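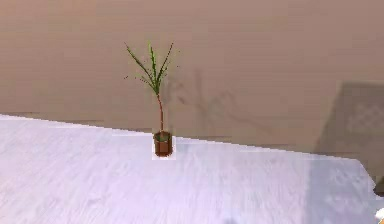
Plant cell in sim, pot at the start pose near the far edge of the table.

**Saturday, notebook, cell 2 (the Pivley pick-and-place cell, sim side)**

Picked up where Juwita left off. Her note from the last session said the pot "hops" on reset and the grasp check fails one run in a handful for no clear reason. Goal today was to get the simulated cell back to a state where we can trust it before anyone touches the real one again.

**Starting state**

- Scene file: the Grernow export, with Juwita's edits to the table.
- Physics step left where it was.
- Arm parked at home, gripper open.
- Plant asset: the small palm in the brown pot, from the Bileo set.

Ran 30 resets without moving the arm, only logging the pot height and tilt. The hop is real. It doesn't occur on every reset, and when it does the pot lands a little rotated. The stem follows the pot, so the fronds end up pointing somewhere else and the approach check then complains about clearance.

**Collision shapes**

Opened the plant asset in the editor. The pot had a convex hull that was fine. The fronds had one hull each, and the leaflets had been swept into them, including a few stray bits that sit off the leaf tips and aren't attached to anything. You can see those in the render as dark specks beside the fronds. They are harmless to look at but they make the hulls much fatter than the leaves.

Changed:

1. Removed collision from the leaflets and the stray bits. Visual mesh untouched.
2. One thin capsule for the stem.
3. One low-detail cone for the whole crown. It only has to tell the planner to stay out.
4. Pot now uses a plain cylinder. It is slightly wrong at the rim, where the pot is wider, so I sized it to the rim and accepted the gap lower down.

If somebody wants the gripper to close on the pot near the base, number 4 has to be redone. Wijaya's grasp list only uses the rim, so it's fine for now.

**Table height**

The hop didn't go away with the new shapes, so I looked at the table. The visual top and the collision top did not agree. Juwita had raised the collision top when she was fighting the pot sinking in, and the spawn height never got changed to match. The pot was being placed slightly inside the table and the solver pushed it out.

Set both tops to the same height and set the spawn height from the table top plus a small gap, computed at load. No more typed-in number. Oratile asked for this in March and she was right.

Another 30 resets. No hop, no rotation. Left a longer batch of 200 going over lunch and that came back clean too.

**Light patch under the pot**

There is a faint lighter square on the table around the base of the pot. I lost a while on it. First thought was a leftover decal from the old marker, but there is no decal in the scene file. It moves when the pot moves, so it belongs to the plant asset or to something the renderer does around it. Swapped the plant for a plain box and the patch went away, so my bet is the asset. Didn't find the exact part.

It matters a bit. The pose estimator trains on these renders, and a bright square that always sits under the pot is a gift the real camera won't give it. Don't generate any new training renders until this is sorted. Motion tests are fine, they don't use the images.

**Lights**

Key light is upper left, and the frond shadow falls on the wall to the right of the plant. I left that alone. The right side of the table is in a wide soft shadow, a lot dimmer than the rest. Tried the estimator with the pot moved over there and the confidence dropped, though it still found the pot. We should decide whether we want that shadow in the training set. I'd keep it and vary it. The real cell has a dark side as well.

**Arm test**

After the resets I let the arm run the short program: home, approach, close on rim, lift, put back, home. Speed cap at 10 percent for the first few cycles, then normal. Two things came up.

- Approach from the wall side is rejected every time. The pot starts close to the far table edge and the wrist has no room between it and the wall. I took that approach out of the list. The planner was wasting time on it.
- On put back, the gripper opens before the pot has settled. Added a short wait. The wait is a parameter now, `settle_wait`, in the cell config. Please don't hard-code it in the program again.

Also found that the planner timeout was set to 600 ms in one file and left at the default in another. The second one wins. Put it in the cell config with the rest and deleted both of the others.

**Upkeep notes for whoever opens this next**

- After any change to the table, run the reset check before anything else. Script is `check_reset.py`, same folder as the scene.
- If the asset gets re-exported from the Bileo source, the leaflet collision comes back. The export settings need "visual only" on the leaf group.
- Old scene is saved with `_before_height` at the end of the name. Keep it until the real cell has run a full day on the new config.

**Open**

- Lighter square under the pot (Juwita, you know that asset better than I do)
- Measure the real table again and compare with the sim value
- Ask Oratile if she wants the start pose pulled in from the far edge, or if the wall-side approach stays off for good
- Settle wait on the real gripper, which closes slower than the sim one

Stopped at 4:40. Sim closed, config pushed, nothing changed on the real controller.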